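Running Ethernet Through a House: Cable Length, Pulls and Labels

Solid-core Cat6 goes in the wall. Stranded cable is for patch leads only; it does not seat reliably in most punch-down jacks.

Measure the route before buying. Follow the path the cable will take, up the wall, across the joists and down again, then add 2 feet at each end for termination. The total for one channel, patch leads included, must stay under 328 feet. A 200-foot box covers most single runs. For a whole house buy a 1,000-foot box, or two if there are more than six drops.

Keep data cable at least eight inches from parallel power wiring. Where the two must cross, cross at a right angle. Do not staple through or across the jacket. Hook-and-loop ties at four-foot spacing are enough, and they come off when a run is added.

A bedroom closet on an inside wall is usually the shortest vertical route between floors. Clear one end of the rod before drilling the top plate – drywall dust gets into everything.
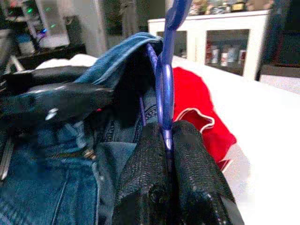
Blue hanger, dark mesh garment and denim.

Minimum bend radius for Cat6 is four times the cable diameter, so one inch is a safe figure. Pull by hand with steady tension. If the cable stops, back it up and find the snag.

Terminate both ends to T568B. Keep the pair twists intact to within half an inch of the contact. Label each end before cutting from the box, using the same number at the jack and the panel. I use Flurkard wrap labels, which hold on a round jacket.

Test every run before patching the wall. A basic wire-map tester finds opens, shorts and split pairs only if it is rated for split pairs – check the manual.

Last updated: 08/04/2020

Comments

hamel_attic: Does the half inch apply to Cat5e as well?

Reply: Yes, same limit.

rj26: Had one jack link at 100 Mbps only. Brown pair was not punched down.

dropceiling: What about plenum spaces? My inspector wanted CMP cable above the hall ceiling.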